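Die Glocke von Nallum

Als meine Großmutter starb, hinterließ sie mir eine Kiste mit Briefen, einen Mantel, der mir an den Ärmeln zu kurz war, und die Pflicht, im März nach Nallum zu fahren und die Glocke zu läuten. Die Briefe habe ich gelesen, den Mantel habe ich verschenkt, und die Sache mit der Glocke habe ich so lange vor mir hergeschoben, bis die Pfarrei mir schrieb, sehr höflich und in einer Handschrift, die ich von meiner Großmutter her kannte, obwohl es natürlich nicht ihre war. Man lernte das in Nallum eben so, mit dem langen Bogen unter dem g.

Also fuhr ich. Der Zug ging nur bis Prarnia, und von dort nahm ich den Bus, der an jedem Hof hielt, auch an solchen, an denen weder jemand ein- noch ausstieg. Der Fahrer grüßte dann zum Küchenfenster hinüber, und meistens grüßte eine Hand zurück. Ich hatte ein Käsebrot dabei und aß es viel zu früh, wie ich das auf Reisen immer mache, und danach blieb mir nur noch, aus dem Fenster zu sehen und mich zu fragen, ob man das Läuten wohl falsch machen könne.

Man kann. Das erklärte mir Youssra Helmy noch auf der Treppe zum Turm, und sie erklärte es freundlich, aber gründlich, mit einer Hand am Geländer und der anderen in der Luft. Die Glocke sei 1747 gegossen worden und habe seitdem ihren eigenen Kopf. Ziehe man zu früh, schweige sie aus Trotz, ziehe man zu spät, schlage sie doppelt, und dann kämen im Tal die Leute aus den Häusern, weil zwei Schläge hintereinander nun einmal Hochwasser bedeuteten.

„Und wann ist es richtig?“, fragte ich.

„Wenn das Seil leicht wird“, sagte sie und sah mich an, als hätte sie mir damit die genaue Uhrzeit genannt.

Oben war es kalt und roch nach Taubenfedern und altem Fett. Das Seil war dicker, als ich gedacht hatte, und an einer Stelle, etwa in Brusthöhe, war es ganz glatt und dunkel. Ich legte meine Hände dorthin, wo die anderen ihre gehabt hatten, auch meine Großmutter, vierzig Jahre lang jeden März, und auf einmal musste ich mich räuspern. Youssra schaute taktvoll durch die Luke hinaus auf den Fluss.

Ich zog. Lange geschah gar nichts, und dann wurde das Seil leicht, so plötzlich, dass ich beinahe losgelassen hätte. Der Ton kam erst in den Füßen an und dann in den Ohren. Er war tiefer, als ich ihn aus den Erzählungen kannte, und er brauchte eine ganze Weile, um wieder wegzugehen.

Danach gab es unten im Gasthaus Lustura Suppe mit Graupen, und ich blieb sitzen, bis es draußen dunkel war und die Wirtin mir ungefragt ein Zimmer aufschloss. Ich schrieb noch am selben Abend alles auf, mit dem Bleistift, auf die Rückseiten der alten Briefe, denn anderes Papier hatte ich nicht dabei. Beim g versuchte ich den langen Bogen. Er gelang mir nicht besonders.
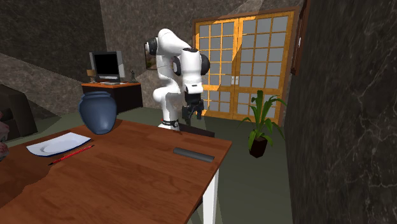
Youssra Helmy schrieb mir nach dem Lesen, die Geschichte gefalle ihr, nur die Suppe stimme nicht, Graupen habe es im Lustura im März noch nie gegeben, das müsse Gerste mit Lauch gewesen sein, und ob ich denn wiederkomme. Ich antwortete, Graupen seien doch Gerste, und ja, ich käme wieder. Darauf schickte sie mir eine Karte, auf der vorn der Fluss zu sehen war und hinten nur stand, dass sie das Seil bis dahin einfetten werde und ich mir diesmal Handschuhe mitbringen solle.

Die Handschuhe habe ich inzwischen gekauft. Sie liegen in der Kiste, oben auf den Briefen.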